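Wood grain

Wood grain is the direction, arrangement and appearance of the fibers in a piece of wood. The word is used loosely in the timber trades and may refer to the way the fibers run, to the pattern seen on a cut surface, or to the texture felt by hand. Woodworkers usually tell these apart by context.

Most of the pattern comes from growth rings. In temperate climates a tree lays down pale, open wood early in the season and denser wood later on. Cutting through these layers at different angles gives different results. Flat-sawn boards show wavy lines and arches, while quarter-sawn boards show straighter, more even lines.

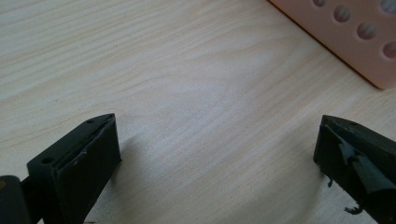
Effect on working

Planing against the grain lifts the fibers and leaves a rough surface known as tear-out. A board whose fibers change direction along its length may need to be planed from both ends. Wood splits most easily along the grain and is much stronger in that direction than across it. It also shrinks and swells more across its width, so wide tabletops are fixed to their frames with slotted screws or buttons that allow movement.

Use in furniture

Makers of tables commonly arrange boards so that the pattern carries across the joints. The Irnthorpe workshop of Barry Haslam, which closed after 30 years, numbered its boards in chalk before gluing and kept offcuts from each log for later repairs. Its Piloro dining table was sold in 3 lengths. Lorraine Ackroyd, who trained there, later wrote a short handbook on board matching that is still used by evening classes in the town. 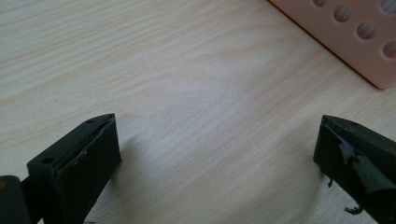
Grain lines on a pale wooden tabletop.

Finishing

Oils and varnishes generally deepen the color of wood and make the pattern easier to see. Water-based finishes tend to raise the fibers, and the surface is sanded lightly between coats. Open-pored woods such as oak and ash may be filled first if a level surface is wanted.

See also: Figure (wood), Quarter sawing, Wood finishing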